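**온브리지(Onbridge) 이웃 소식 56호 | 2022년 6월 30일**

## 책상 밑 그 컴퓨터, 드디어 뚜껑을 열었습니다

지난 호 끝에 "다음엔 오래된 데스크톱 이야기를 하겠다"고 적어 놓고는 한참 미뤘어요. 기다리신 분이 계셨다면 죄송하고요, 안 기다리셨어도 오늘은 그냥 들어 주세요. 제가 요즘 이 얘기밖에 안 하고 다니거든요. 집에서는 이미 듣기 싫다는 눈치입니다(저녁 먹다가 램 소켓 얘기를 꺼낸 건 제가 좀 심했어요).

시작은 지난 3월이었습니다. 온브리지 작업실 창고를 정리하는데 델 타워 한 대가 선풍기 상자 뒤에서 나왔어요. 켜 보니 켜지긴 켜집니다. 근데 부팅하는 동안 커피를 내리고 잔을 씻고 와도 아직 로고 화면이고, 팬은 또 어찌나 우는지 옆방에서 드라이기 쓰냐고 물어볼 정도였어요. 그냥 버리자는 의견이 반, 고쳐서 문서 작업용으로 쓰자는 의견이 반. 저는 셋째 의견이었습니다. 일단 뜯어 보자!

솔직히 저는 컴퓨터를 쓸 줄만 알았지 안을 제대로 들여다본 적이 없었어요. 예전에 램을 한 번 바꿔 끼운 게 전부고, 그때도 딸깍 소리가 날 때까지 누르라는데 부러질까 봐 누르다 말다 해서 결국 컴퓨터가 삐삐거렸죠. 그래서 이번에는 마음먹고 천천히 했습니다. 어차피 급한 기계도 아니고, 망가져도 혼날 사람은 저 하나니까요.

### 뚜껑 열기 전에

전원 코드를 뽑습니다. 당연한 소리 같지만 저는 모니터 코드를 뽑아 놓고 안심하고 있었어요. 뒤쪽에 꽂힌 선을 전부 뺀 다음 전원 버튼을 몇 초 꾹 눌러서 남은 전기를 빼 줍니다. 그리고 손을 금속 부분에 한 번 대 주고요. 여름이라 정전기가 덜하다고들 하지만 저는 스웨터의 계절을 너무 호되게 보낸 사람이라 그냥 습관처럼 만집니다.

케이스는 눕히는 게 좋아요. 세워 놓고 작업하면 나사가 떨어질 때마다 어디 구석으로 들어가서, 본체를 들고 흔들면서 달그락 소리를 쫓아다니게 됩니다. 눕혀 놓으면 위에서 다 보이니까 손전등도 덜 찾게 되고요.

그리고 나사! 나사는 꼭 나눠 담으세요. 저는 계란판을 썼어요. 칸마다 종이쪽지를 넣어서 '드라이브', '전원', '뭔지 모르겠음' 이렇게요. 다 모으니 나사가 14개였는데, 그중에 '뭔지 모르겠음' 칸이 제일 붐볐다는 건 우리끼리만 아는 걸로 해요.

### 안쪽은 동네 지도 같았어요

열어 보면 처음엔 좀 막막합니다. 초록색 기판 위에 자잘한 게 빽빽하고 선은 여기저기서 내려오고. 근데 큰 덩어리부터 보면 금방 눈에 익어요. 저는 동네 지도 외우듯이 외웠어요. 네모난 은색 상자가 전원 공급 장치, 여기는 발전소. 드라이브가 들어 있는 구석은 창고. 기판 가운데쯤 네모난 자리가 CPU 소켓, 여기가 주민센터입니다. 그래픽카드는 그 옆 동네 극장쯤 되려나요.

선은 색깔이 도와줍니다. 빨강, 노랑, 검정이 묶여 있으면 전기가 다니는 선이고, 납작하고 얇은 파란 선은 드라이브 데이터가 다니는 SATA 케이블이었어요. 다만 선 색은 기계마다 다르기도 하니까 색만 믿지 말고 커넥터 모양을 같이 보세요. 뽑을 때는 선을 잡아당기지 말고 머리 부분을 잡고요. 잠금 고리가 달린 것도 있어서, 안 빠진다 싶으면 힘을 더 주기 전에 옆면을 한 번 살펴보시는 게 좋습니다. 저는 힘부터 줬다가 손톱이 하나 갔어요.

사무용 컴퓨터를 만든 사람들은 꽤 친절하더라고요. 파란색 손잡이나 탭이 있으면 대개 '여기를 잡으세요'라는 뜻이에요. 드라이브 트레이도 파란 부분을 눌러서 당기면 드라이버 없이 쑥 나와요. 이걸 모르고 앞판을 뜯을 뻔했습니다. 설명서는 항상 다 뜯고 나서 읽게 되네요.

### CPU는 진짜 조심조심

제일 떨리는 건 역시 CPU죠. 쿨러를 떼면 밑에 말라붙은 서멀 그리스가 나오는데, 우리 건 거의 회색 치약이 돌이 된 상태였어요. 몇 년을 그대로 있었는지 계산해 보니 14년. 이 정도면 문화재 아닌가요? 보풀 안 나는 천에 알코올을 조금 묻혀서 살살 닦았습니다. 휴지로 하면 부스러기가 남아서 일이 늘어나요(해 봤습니다).

CPU를 꺼낼 때는 소켓 옆의 레버를 풀고, 덮개를 열고, 양쪽 가장자리만 잡아서 수직으로 듭니다. 비스듬히 들면 안 돼요. 소켓 안에 머리카락보다 가는 핀이 있는 종류도 있고 CPU 밑면에 핀이 있는 종류도 있는데, 어느 쪽이든 한 번 휘면 펴는 데 하루가 갑니다. 저는 이때만큼은 숨도 좀 참았어요. 다시 넣을 때는 모서리의 삼각형 표시나 옆의 홈을 맞춥니다. 방향만 맞으면 제자리에 톡 내려앉아요. 눌러야 들어간다 싶으면 방향이 틀린 겁니다. 그럴 땐 손 떼고 물 한 잔 드시고 오세요.

새 그리스는 퓨버(Fuver) 부품 가게에서 샀어요. 작은 튜브 하나에 3,000원. 완두콩만큼만 짜라고 해서 그렇게 했는데, 완두콩도 크기가 다 다르잖아요? 저는 냉동 완두콩 기준으로 했습니다. 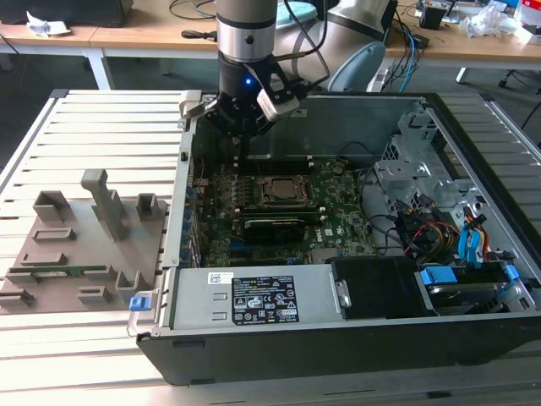
위에는 CPU가 소켓에 있고, 아래는 소켓이 비어 있어요.
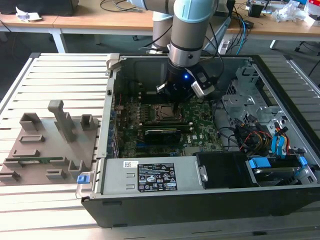 먼지 얘기도 해야겠네요. 오래된 본체를 열 때는 꼭 베란다나 바깥에서 먼저 털어 주세요. 압축 공기는 짧게 끊어서 뿌리고, 팬은 손가락이나 나무젓가락으로 살짝 붙잡고 하세요. 바람에 팬이 팽팽 도는 게 재밌긴 한데(정말 재밌어요) 베어링에는 좋을 게 없답니다. 그리고 전원 공급 장치는 통째로 빼는 건 괜찮아도 그 상자 자체를 열지는 마세요. 코드를 뽑아 둬도 안에 전기가 남아 있을 수 있거든요. 겉의 통풍구만 털어 주면 충분합니다.

하드디스크는 아직 고민 중입니다. 새 SSD로 바꾸면 확실히 빨라진다는데, 원래 디스크에 예전 행사 사진이 들어 있는 것 같아서 먼저 꺼내 볼 생각이에요. 혹시 SATA를 USB로 바꿔 주는 어댑터 가지고 계신 분, 일주일만 빌려주시면 제가 오랄(Oral) 찻집에서 빙수 삽니다. 팥빙수 한정이에요. 망고는 제 형편이 안 돼요.

안 쓰는 본체를 버리려던 분들은 그냥 내놓기 전에 저장 장치부터 챙기세요. 사진이며 공인인증서며 별게 다 들어 있습니다. 램이나 그래픽카드는 아직 쓸 만하면 주크사이드(Zukside) 나눔 선반에 올려 두셔도 되고요. 올리실 때는 정전기 방지 봉투에 넣고, 어느 모델에서 뺐는지 메모 한 장만 붙여 주세요. 지난번엔 이름 없는 램이 잔뜩 쌓여서 맞는 컴퓨터 찾느라 퍼즐 맞추기를 했어요. 봉투가 없으면 작업실 서랍에 여분이 있으니 가져가시면 됩니다.

참, 조립할 때 팁 하나 더요. 뜯으면서 휴대폰으로 사진을 많이 찍어 두세요. 특히 케이스 앞쪽 버튼에서 오는 가느다란 선들, 그거 빼기 전에 꼭이요. 저는 '이 정도는 외우지' 했다가 작은 글씨 읽으려고 돋보기까지 꺼냈습니다. 케이블을 뺄 때마다 마스킹 테이프에 번호를 써서 양쪽에 붙이는 방법도 좋아요. 보기엔 유난스러운데 다시 꽂을 때 마음이 정말 편해요.

다음 호에는 저장 장치를 바꾸고 운영체제 새로 까는 얘기를 쓸게요. 어댑터 빌려주실 분은 이 메일에 답장 주시거나 작업실 문 앞 쪽지함에 남겨 주세요. 계란판 남는 것도 받습니다. 30구짜리면 더 좋고요!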